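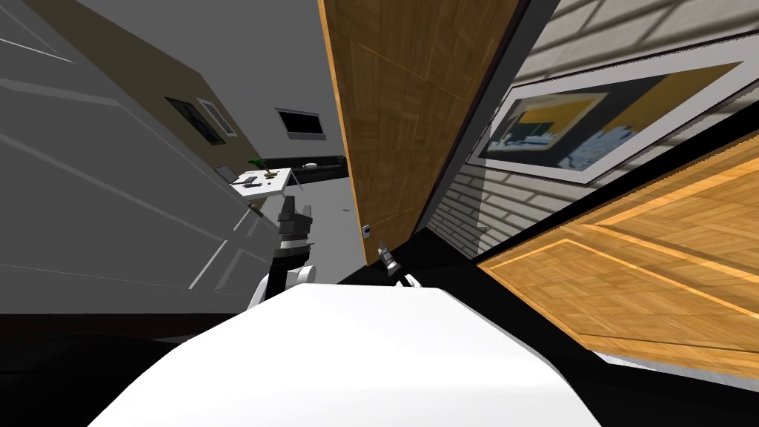
White panels, brass knob, tan wall beyond.

# Painting a paneled door without the drips

I've painted every door in our house in Ridport, and the first two looked terrible. I'd started with the big flat parts because they were easy, then poked at the grooves afterward, and all that extra paint crept out of the corners and dried in little tears. So this is the order I use now, plus the stuff I wish I'd bought first.

## What you need

- A quart of water-based satin enamel (mine was Cuvico, in their plainest white)
- A 2-inch angled brush, the nicest one you can stand to pay for
- A small foam roller and tray
- Medium and fine sandpaper, plus one sheet of 300 grit
- Dish soap, a sponge, a tack cloth
- Painter's tape, if you're leaving the hinges on

I got the brush at Van Leeuwen, the hardware store by the ferry landing, and it's outlasted three cheap ones.

## Getting it ready

Take the knob off. I know, it's two screws and you'd rather tape it, but you'll end up with a fuzzy ring around the plate (I did). Put the screws in a cup with the knob so you can find them later.

Wash the whole door with warm water and a bit of dish soap, especially the area near the knob where hands go. Rinse, let it dry, then sand it lightly all over. You only want to dull the old shine. Fold the paper to get into the grooves and go easy on the edges – they go down to bare wood fast. Wipe with the tack cloth.

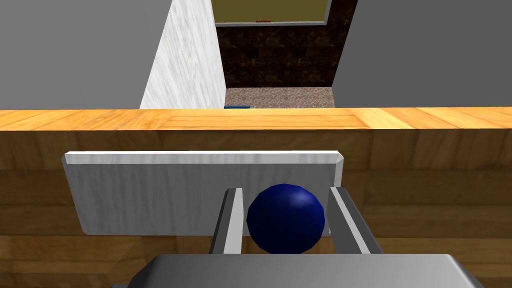 **Do I have to prime over old white paint?**

Only if the old paint is oil-based, stained, or bare in spots. Sound water-based paint that's been washed and sanded can take the new coat directly.

## The order

1. Grooves and molding around each panel, with the brush.
2. The flat middle of that same panel, with the roller, right away while the grooves are wet.
3. The upright piece down the center.
4. The crosspieces, top to bottom.
5. The long outside uprights.
6. The edges of the door last.

Do one panel completely before you touch the next. After each one, drag a nearly dry brush through the corners to pick up the puddles. Then go back five minutes later and check again!

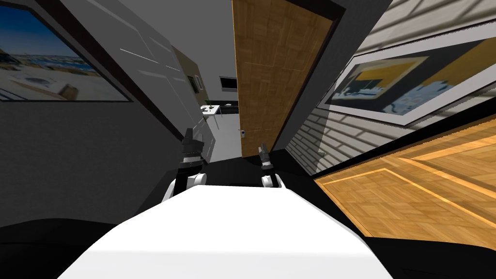 Seaside view in a thick black frame, gray wall.

If you've got art hanging close to the door, take it down before you sand. Dust gets everywhere, and wiping it off glass is no fun at all.

## Checking for drips
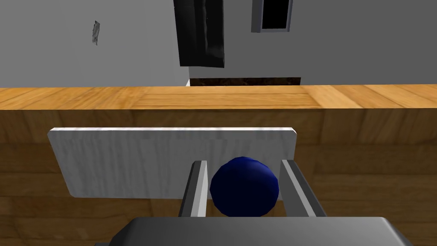
I check each coat with a bare 60-watt bulb in a clamp lamp, held off to one side. Straight-on light hides everything. Look at how a smooth navy ball goes a little lighter at the upper left and almost black toward the lower right, all in the same blue paint-chip color. A door does that too, only in tiny patches, so a drip shows up as a bright bump with a dark side. Mark it with a bit of tape, leave it alone until it's dry, and sand it off with the 300 grit.

Wait four hours between coats, longer if it's humid. Two coats did it for me, three on the bathroom door, and I waited until the next morning to put the knobs back on.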